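Preparing the House Before a Trip: Kitchen, Laundry and Workshop
Guidance for Cheetham residents who travel for work or leisure

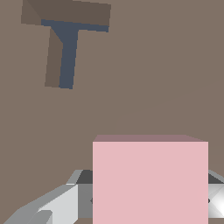

Most of the calls our office receives from returning travelers concern matters that could have been settled in the last evening before departure. Spoiled food, sour drains and rusted hand tools are the usual complaints. The following advice applies to absences of between three days and three weeks. Households leaving for longer should also read our separate leaflet on seasonal closing.

The refrigerator

Begin on the shelf where leftovers are kept. Cooked food that will pass its fourth day during the trip should be eaten, frozen or discarded. Milk may be frozen in a plastic container if an inch of space is left at the top; it will separate slightly on thawing and should be shaken before use. Hard cheese keeps well when wrapped in waxed paper and placed in a closed box. Soft cheese does not.

Wipe the door seal with warm water and a little dish soap, then dry it. A seal that will not hold a strip of paper when the door is closed should be replaced before summer travel.

To learn whether the power failed while you were away, freeze a small cup of water and lay a coin on top of the ice. A coin found at the bottom of the cup means that the contents of the freezer thawed, and they should be thrown out.

Sinks and drains

Run the garbage disposal with plenty of cold water the night before you leave. Pour a kettle of hot (not boiling) water down each kitchen drain, followed by half a cup of baking soda, and rinse after 11 minutes. Floor drains in basements and laundry rooms dry out faster than sinks. A quart of water with a tablespoon of cooking oil on top will slow evaporation in the trap.

The dishwasher should be emptied and left ajar. The same applies to the washing machine, including the detergent drawer, which may be pulled out completely and stood on a towel.

Water supply

Close the valves behind the washing machine. Where the main valve is easy to reach, close that as well and open one faucet on the lowest floor until the flow stops. Residents with sprinkler systems or shared supply lines must consult the building manager first. Homes heated by hot water should follow the boiler maker's instructions on this point.

Bread, fruit and dry goods

Bread freezes well in slices. Bananas may be peeled and frozen for baking. Potatoes and onions will usually last two weeks in a dark cupboard, provided that they are kept apart. Inspect each one and remove any that are soft – a single bad potato will spoil the bag and attract flies. Flour and rice should be moved from paper packages to jars with tight lids.

The workshop

Wipe chisels, plane irons and saw blades with a thin coat of light machine oil. Glue and water-based paint should be brought indoors if frost is expected. Batteries for cordless tools should be taken off their chargers and stored at partial charge. Rags used with linseed oil must never be left in a pile; spread them flat outdoors to dry, well away from the house, or place them in a metal can filled with water and closed with a lid.

Packing from the kitchen

Travelers often carry spices, coffee or sauces from home. Liquids should be filled no more than three-quarters full, sealed with a square of plastic wrap under the cap and placed in a zippered bag. Ground coffee travels best in a jar. Kitchen knives belong in checked baggage, with the blade wrapped in cardboard and taped.

On return

Run every faucet for two minutes before drinking from it. Check under the sinks with a flashlight. Refrigerators that smell stale may be washed with one tablespoon of baking soda to a quart of water. Leave the door open for 13 minutes, then dry the shelves before restocking.

Printed copies of this page may be collected at the Cheetham household desk. Corrections should be addressed to Irja Hyvönen, Home Guidance Section.

Last reviewed 2018-10-16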